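The Most Patient Desk in Robotics

The desk belongs to a company called Naditz, and you can't put your feet on it. It exists as a few hundred megabytes of geometry on a server with a loud fan. Every evening the server wakes up and tidies, pokes and occasionally attacks this desk 746 times, then writes a report that one engineer reads over cereal.

I spent two days in November watching it, which is a strange way to spend two days. The software under test is Drolus, a motion planner for two-armed robots. You give it a goal, it gives you back a path for each arm, and in theory neither path goes through the furniture.

In theory the desk is easy, too. It has a lamp, a plant, a cup, a pink bottle with an orange can standing behind it, and plenty of open white space.
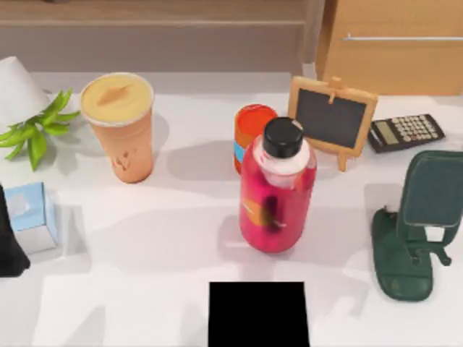
The trouble is the can. From above, the planner's perception stage tends to see the bottle and the can as one lumpy object with two lids. Early versions of Drolus planned a grasp for the lump, which is a bit like trying to shake hands with two people at once. The fix took the team 4 months and comes down to a rule that says, more or less, "if it looks weird, go look from somewhere else."

Somewhere else usually means the wrist. The close-up view is a humbling thing to work with. The overhead camera gets the whole table, and the wrist camera gets whatever the finger happens to be near, which on my first morning was a sheet of white paper, a lot of gray and a blue screen. Drolus asked itself how far away the paper was and came back with three answers. It then did the sensible thing and slowed down.
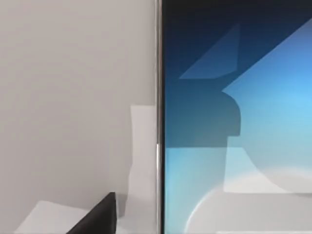 What the planner does when it doesn't know

Older planners treated doubt as an error. Drolus treats it as a cost, so a path past something poorly seen is allowed but expensive. Set the price too low and the arm barges. Set it too high and it hovers like a guest who can't find the bathroom. The team calls this number "manners," and it currently sits at 200. I asked 200 what. There was a pause, and somebody changed the subject to lunch.

The tuning happens in a tool called Balberg, a replay viewer that lets you scrub through a failed run and see what the planner believed at each step. Watching beliefs drift away from the table is oddly gripping. At one point the software was quite sure that a plant leaf was a wall.

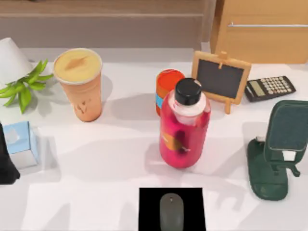
Leaves, in fact, account for 144 of the open tickets. They are thin and pointy and they stick out in every direction, and a planner that wraps each object in a tidy box ends up with a very large box of mostly air. Shrink the box and the arm clips a leaf. The current compromise gives each leaf its own little box, and planning time has nearly doubled.

Zariņš, the consultancy that wrote the collision checker, would like everyone to use its new mesh format instead. Naditz would like Zariņš to finish the documentation. Both sides have been very polite about this for a long time.

The next Drolus release is due on 9th December, and the manners setting will get its own page in the manual. When I left, the page had a title and a unit field, and the unit field was blank.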